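Skivden juice station lever fault

The Skivden juice station lever fault was a recurring failure in a two-handed service robot used to press citrus juice at a counter. In the fault, the right hand kept pulling on the press lever after the press had reached the end of its travel. It was first logged on 12th January at the Skivden test kitchen, and led to a change in the control software and to new rules for people working near the counter.

Background

The station was set up by Miris, a small automation firm, to test whether a general-purpose robot could run a manual juicer built for people. The juicer has a side lever, a chrome neck and a drip tray with a slotted grate. Control software was written under Effie Menzies, and the hands were maintained by Gregor Rennie.

The job was split between the hands. The right hand worked the lever, and the left moved the cup and stayed close to the tray during pressing. Each run began with a cup under the spout and both hands held near the tray while the system checked its position.
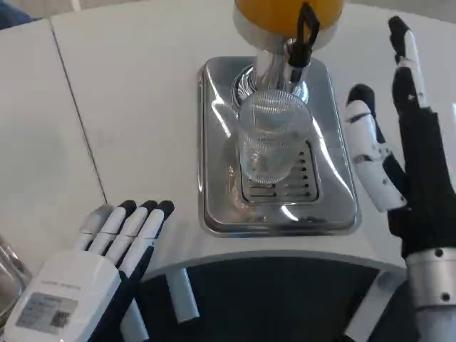

The juicer with a glass cup on the grate and the robot's hands to either side.

The fault

The software judged the end of a press by the angle of the lever. With most fruit this worked well. With small or very soft fruit the lever reached its lowest point early, and the hand read the missing resistance as a sign that the fruit had slipped. It then pulled again, harder, against the stop.

The log lists 852 presses over the test period. In the worst case the hand held the lever down until an overload cutoff shut off the right arm. The fingers stayed closed – the cutoff removed drive power but did not open the grip – and the lever had to be freed by hand. No one was hurt.

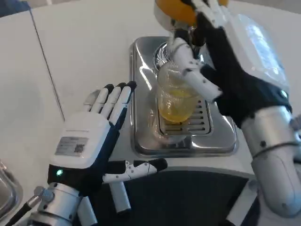 Right hand on the press lever, with yellow juice in the glass below.

A second problem was found during the review. After a cutoff on the right side, the left arm stayed live and went on with its part of the routine. Lachlan Haldane, who wrote the incident report, treated this as the more serious finding. A person reaching in to free the lever would have been within range of a moving arm.

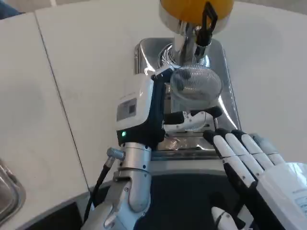 Haldane's report recommended that a stop on either arm should stop both, and that any cup already held should stay held. It also asked for a grip release that could be worked from outside the counter area.

Changes

Version 388 of the control software, released in September, added a force limit to the lever motion and ended the press when either the force or the angle limit was met. The shared stop was included in the same release. The outside grip release came later, as it needed new wiring at the wrist.

Staff were told to use the main power switch before touching the lever. Agnes Baird, who ran the test kitchen, had the instruction added to the opening checklist.

See also

Overload cutoff
Collaborative robot safety
Priedītis wrist joint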